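The open day at Zekier's Portela workshop was billed as a look at "the robot that tidies your kitchen." By eleven I had seen plenty of slides. Svenja Fröhlich, who runs the demonstrations, told us the machine had logged 3,776 successful grasps in May. I asked how many it had missed. She said she'd get back to me.

The test is a heap of groceries and desk supplies on a cloth-covered table, to be sorted by type. Bags and packets are the hard part. A box keeps its shape when you pinch it, and a snack bag doesn't.
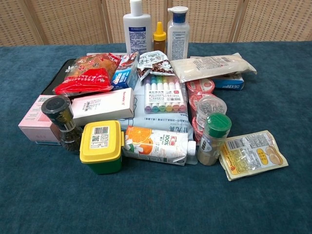

We were promised 6 runs and got 2. Between them came a long talk about software. Baiba Sakalauskas, a buyer for the Proncombe stores, had driven over to see whether it could restock a shelf. "I'd want to watch it on a bad day," she said, and went to find coffee.

Zekier wants to put the system on sale next year under the name Numau. There is no price yet. Fröhlich hasn't sent me the other number, either.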